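Progress report to the Wattanapong Fund: the Dolska street photography project

Dear friends at the Fund,

It hardly seems possible that we are more than halfway through, and I want to begin by thanking you again for your patience over the winter, when the light in Dolska was gone by mid-afternoon and I came home most days with cold fingers and very little on the card. December was slow, I will admit, but the weeks since have been wonderfully kind to us!

I have now made 51 finished portraits of people at their doorways, on benches and at the tram stops, and 14 of them are printed at full size. The Zanine lab did the printing and took great care with the skin tones in the evening pictures (we went back twice over one of them, a baker in her apron with the sun behind her, and I'm so glad we did). The old ferry landing has turned out to be my favorite spot, and I keep going back in that last half hour before dark, when people slow down a little and don't mind being asked.

Wumico has agreed to lend us its front hall for the show, and we have spent about 1000 dollars of the framing money so far, with two invoices still to come.
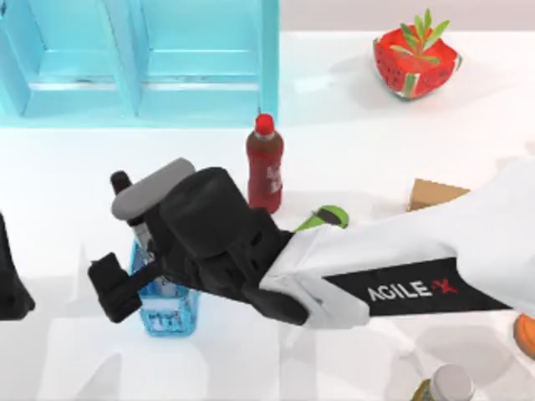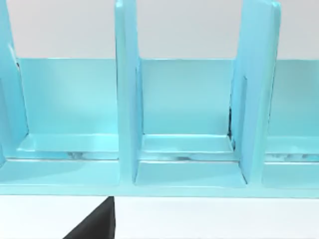

What remains is mostly the captions, which I am writing from my notebooks and which are taking longer than I promised you, and a few more mornings at the market, where I would dearly like one good picture of the fish sellers before they move indoors. I'll send proofs of the small catalog as soon as the captions are done.

With warm thanks, as always.

Last updated: 2026-04-11

Recent reports
Winter light and slow weeks
Choosing paper for the Dolska prints
First walks along the ferry landing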